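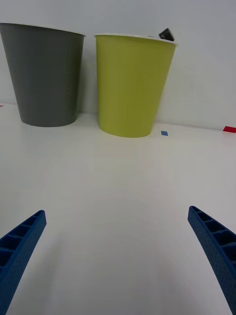 White top, white wall, grey cup and lime cup at the back.

Small things, cups and the big white table

Started by inkandcrumbs

Right, I have finally done it! After a whole January of moaning on here about the state of my work table, I cleared the lot off, wiped it down and let only two cups come back. They live against the wall now, the dark grey one on the left and the lime one next to it, and I am ridiculously pleased with them. Look at all that white! I keep walking past just to see it.

The rule (pinched from Janka Říha's talk at the Iltley craft weekend, if anyone else went) is that anything small goes in a cup and the cups stay at the back. No trays, no dishes, no "I'll leave it there for a minute". My table was never short of storage, it was short of places where I would really put things. You can drop something into a cup while you're talking on the phone, and I do.

So, questions for you lot. Do you sort by colour of cup? Do you go for tall and narrow or wide at the top like mine? And how many is too many?

---

pascal_strobel

Oh that is lovely. The lime against the white is so cheerful. I like a cup that's wider at the top, your hand goes in without a fight, and they stack when you're not using them.

I've got four on my desk and I sort by how often I reach for things. Near cup is daily, far cup is "twice a year but I'd be cross if I lost it". Colour tells me which is which, so yes to mixing colours, very much yes.

---

moth_and_kettle

Going to disagree a bit, sorry! I tried cups for ages and went back to a shallow drawer tray. You can't see the bottom of a cup. Little things sink, and then you tip the whole lot out over your nice clear table to find one of them, and there goes your afternoon.

Lovely table though. Mine hasn't been that bare since we moved in.

---

inkandcrumbs

moth, fair point, and I did think about a tray. My trouble is that a tray turns into a landing strip. I had one from Sandum with all the little sections and within a week it had post on it, then a mug on the post, then more post on the mug. You cannot balance a gas bill on a cup. (You can, but it falls off and you learn.)

Pascal, how do you stop the "twice a year" cup filling up?

---

pascal_strobel

I don't! I empty it when it won't take any more. Last time there were 14 keys in there and I could name the lock for two of them.

---

Tansy B

Love the two colours together. Is there something in the green one already? I can see a black corner sticking up over the rim.

---

inkandcrumbs

Well spotted Tansy, yes, that's one small black thing and it's allowed. It's in a cup, so the rule is working!

---

Tansy B

Ha, I wasn't telling you off. I'd put squarish bits in something lower, that's all, they always sit funny in a round cup and stick up. Long thin things for cups, blocky things for boxes. I will die on this hill.

---

moth_and_kettle

Thank you Tansy. Boxes! With lids!

---

gullane_pete

No lids. Please no lids. I put lids on everything in my shed two winters ago and have not put a single thing away since. Opening a lid is one step too many for me when I've got glue on my fingers. Open cups all the way, and if stuff sticks out at the top, good, at least I know where it is.

Cups at the back by the wall is the right place too. I used to keep mine at the front corner and my elbow had them on the floor every evening.

---

inkandcrumbs

Pete, the elbow thing is exactly why mine went to the wall! I can lean right over the table now with a big sheet of paper and not touch anything.

---

wren_of_erraji

Joining in from the sewing side. How do you keep a white top clean? I'm on the point of buying one (the Anance, second-hand, a woman two streets away is selling) and my mum says I'll regret it by Tuesday. I use chalk and a lot of tea.

---

inkandcrumbs

Do it, wren! A damp cloth last thing at night and washing-up liquid for the tea rings. You do see every crumb, I won't pretend otherwise, but you also see every pin, and that's got to be good for a sewing person. Dropped beads show up beautifully as well.

---

gullane_pete

Disagree on white, for what it's worth. Too bright under a lamp. I like a nice scruffy brown bench that hides my sins.

---

moth_and_kettle

Pete and I agree on something at last.

---

Tansy B

White for fiddly work, brown for messy work. And wren, measure your doorway first. I had to take the legs off mine on the landing.

---

wren_of_erraji

Doorway measured, it fits with a thumb's width to spare. Collecting it on 2nd May with my brother's van. I've got a blue cup and a stripy one ready and I'm starting with those two. Boxes can wait, sorry moth!

---

moth_and_kettle

I'll be here when the pins sink to the bottom. Enjoy the table, and put a photo up once it's in.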